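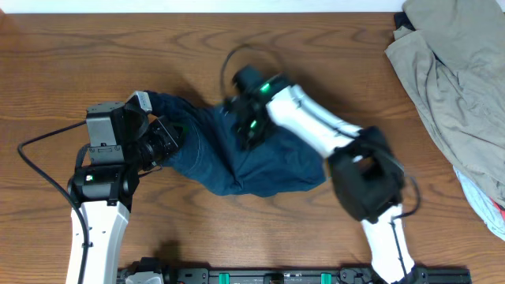 Raccourcir un jean en gardant l'ourlet d'origine

Un jean raccourci avec un ourlet neuf se repère tout de suite : le bord est net, la couleur uniforme, et l'usure du bas a disparu. La méthode décrite sur cette page conserve la bande d'origine. Elle demande une heure de travail et une machine à coudre ordinaire.

Matériel

– une aiguille spéciale jean, taille 100
– du fil bleu foncé assorti à l'envers du tissu
– des épingles longues ou des pinces
– une craie tailleur blanche
– un réglet et un fer à repasser

Lavez le jean avant de commencer, à la température que vous utiliserez ensuite. Une toile brute peut perdre deux bons centimètres en longueur au premier lavage. Ne comptez pas sur l'étiquette pour le savoir.

Prendre la mesure

Enfilez le jean avec les chaussures que vous portez le plus souvent. Repliez le bas vers l'extérieur jusqu'à la longueur voulue et posez une épingle à l'arrière, au-dessus du talon. Retirez le pantalon, mettez-le à plat et mesurez la hauteur du repli, sans compter l'ourlet existant. Divisez ce chiffre par 2 : c'est la distance à reporter entre la piqûre de l'ourlet et la ligne de pli.

Elsa Rustad, qui anime les séances du soir, fait noter cette mesure à la craie sur l'envers de chaque jambe. Les deux jambes d'un jean du commerce n'ont pas toujours la même longueur. Mesurez l'entrejambe de chaque côté avant de reporter quoi que ce soit.

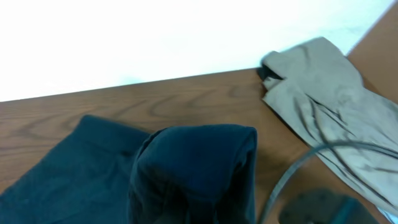

Atelier couture et retouche – Maison de quartier Flenon

Épingler et piquer

Repliez le bas endroit contre endroit, en laissant l'ourlet d'origine dépasser entièrement. Faites coïncider les coutures latérales, puis celles de l'entrejambe, et épinglez d'abord à ces quatre points. Complétez ensuite tous les trois ou quatre centimètres.

Retirez la tablette de la machine pour travailler sur le bras libre. Réglez le point droit sur 3 et piquez au ras de l'ourlet, sans mordre dessus. Aux coutures latérales, l'épaisseur fait basculer le pied-de-biche vers l'arrière. Glissez dessous un morceau de denim plié, ou tournez le volant à la main sur quelques points. Si l'aiguille force, aplatissez la couture au marteau à travers un chiffon.

Essayez le jean avant de couper. Une fois l'excédent retiré, il n'y a plus de retour possible. 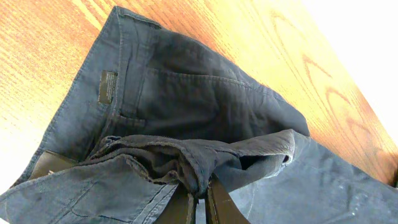

Pour un repli de moins de trois centimètres, on peut se passer de couper et simplement rabattre le surplus vers l'intérieur de la jambe. Au-delà, coupez à un centimètre de la piqûre et surfilez au point zigzag.

Repassez la valeur de couture vers le haut, avec beaucoup de vapeur. Fixez-la par quelques points à la main sur les coutures latérales. Sur une toile extensible, baissez le fer d'un cran et posez-le sans le faire glisser.

La piqûre reste un peu visible de près. Elle s'atténue après deux ou trois lavages.

À lire aussi

Choisir son aiguille selon le tissu
Poser une pièce au genou
Changer la fermeture d'un jean
Régler la tension du fil
Programme de l'atelier – mai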